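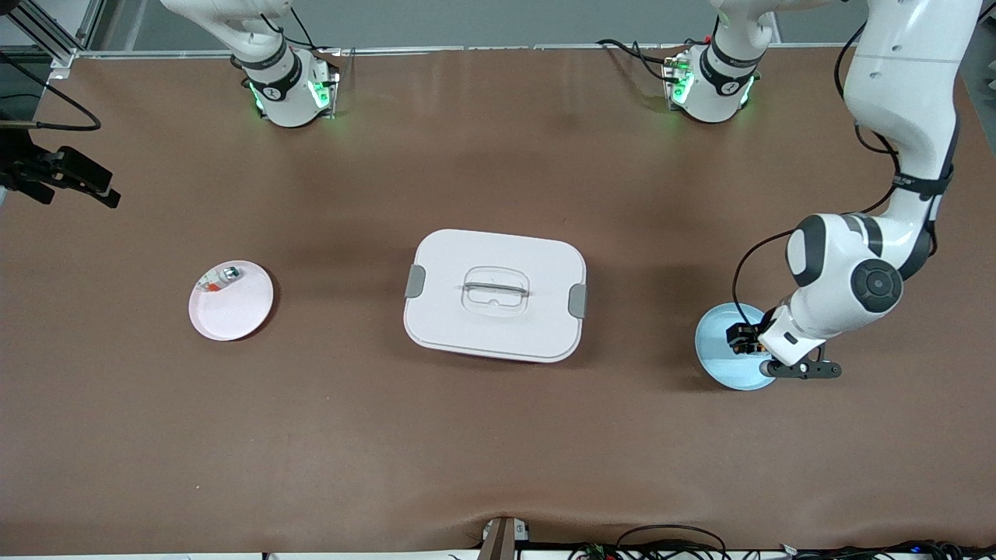 *Brown paper down, gray wall behind, both arms at the table.*

# Employer wants a "two-step" TB skin test but I had the BCG vaccine as a kid. Do I have to do this?

**Asked by Şükran Tokgöz, May 2023**

I got a job offer from Hudent, which runs a group of assisted living places. Before I'm allowed anywhere near a resident I have to prove I don't have tuberculosis. Fair enough. I'm in favor of that.

The packet says "two-step TST." As I understand it, they put a bubble of something under the skin of my arm, I go home, I come back so someone can look at it, then I wait a while and we do the whole thing again on the other arm. That's four trips to a clinic with one parking lot and a pharmacy line that has its own weather.

Where I grew up everybody got the BCG shot, and I had a booster at school in 2000. My aunt says the skin test will light up no matter what and then I'll be sent for a chest X-ray and treated like a plague ship. The HR person had not heard of BCG and asked me to spell it, which I did, and it went about how you'd expect.

So:

- Is my aunt right?
- Is there some other test I can ask for?
- If I do the skin test and something shows up, what are they looking at? My skin turns red if you speak to it harshly.

I don't have a cough or anything else wrong with me, apart from the packet.

---

## Answers

**Malachy Foley** (marked as helpful)

Your aunt is partly right, and you should tell her that so she'll keep advising you.

BCG can cause a positive skin test in someone who has never been infected. It doesn't do it to everyone, and the effect tends to fade with the years, but a booster at school age makes it likelier to hang around than a single dose at birth. The two-step version makes it a bit worse for people like you. The first test can wake up an old reaction and the second one then comes up positive. Waking up old reactions is the whole reason they do two, so that a positive next year isn't mistaken for a new infection.

What you want is the blood test. The clinic will call it an IGRA. One draw, one visit, and the vaccine doesn't set it off. US health guidance prefers it for people who've had BCG. Write to HR and say, "I was vaccinated with BCG, will you accept an IGRA blood test in place of the two-step skin test?" Put it in writing. When I onboarded at Clirnex they said yes in 2 hours, after I'd spent a week rehearsing the argument.

Ask who pays, too. The blood test costs more and some employers get shy about it.

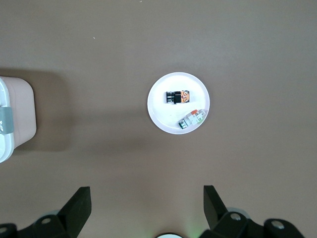 As for what gets read if you do end up with the skin test, redness doesn't count. The reader is supposed to feel for a firm, raised area and measure straight across it, in millimeters. Think of the little white plate with the switch parts on it: the thin raised rim is something you could find with your eyes shut, and the faint dark band on the tabletop beside it is only shadow. They measure rims. Your dramatic skin is shadow. The cutoff depends on who you are, and 5 millimeters is enough for someone with HIV or someone who was recently around an active case, while most other people get more leeway. You also have to go back two to three days after placement. Miss that and it has to be placed again, so don't book it right before a long weekend.

> **Şükran Tokgöz:** Sent the email. HR replied "what is IGRA" but in a friendly way.
>
> **Malachy Foley:** Interferon-gamma release assay. Spell it slowly.

---

**Áine Sheehan**

Agree with the above, I'd only add that a positive on either test is not the same as being sick. It means they look further, normally a chest X-ray and some questions about symptoms. If the X-ray is clear and you feel fine you may be told it's latent TB, which you can't pass on to anyone. There's treatment for it, and that's a talk to have with a doctor and not with HR (or with us).

Also bring your vaccine card if you have it. Mine is in a language the nurse couldn't read and has a coffee ring on it, and she photocopied it with great respect.

And mention any live vaccines you've had lately, like MMR. The timing can mess with both kinds of test.

---

**Cormac Kavanagh**

just do the skin test its fine. i did it for Prirent, arm itched, got the job. dont scratch it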